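4.2 Where small things get put down

We had gone into this part of the study expecting to hear mostly about drawers. Of the 300 households that kept our diary through August, 191 sent back enough pages to be useful, and we are grateful to every one of them, because it is a tiresome thing to write down each time you lose your keys. What came through on page after page was the table. People come in, they have their hands full, and whatever is smallest gets set down first on the nearest flat surface — and then supper happens, or the phone rings, and the small thing is forgotten until it is badly wanted.

Figure 4. Small, narrow object on a wooden tabletop.
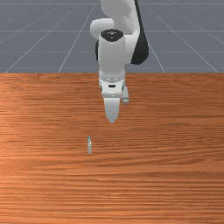
Soledad Trujillo wrote in her diary that a busy table had never cost her anything, and that it was the tidy one she had learned to distrust, as she stopped looking at it once she had decided it was clear. We found this a very helpful remark, and we went back through the other diaries with it in mind. Quite a few people had looked straight at the thing they wanted and walked on to search the coats, the car and the bathroom shelf.

The items named most often were keys, earrings, pills and the little drives that people keep their papers and family pictures on. Drives deserve a word of their own, since they are lost less often than keys but mourned a good deal longer. 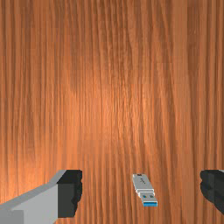

A lost key can be cut again by the end of the week, and most of our families had done so at least once without much fuss. We therefore asked people to score each loss by how much it had bothered them, using the Tully scale from the earlier survey, and to do so again a month later. Scores for keys fell quickly. Scores for anything holding letters or pictures hardly moved, and we come back to this in Section 5.

Comments (3)

Skirari: Did you ask whether people lived alone? In my house things are moved, which is a different problem.

Grorkance: Lovely section. My mother kept a saucer by the door for forty years and still lost her rings.

Clustov, 11th January: Is the diary form available anywhere? I'd like to try it with my own family.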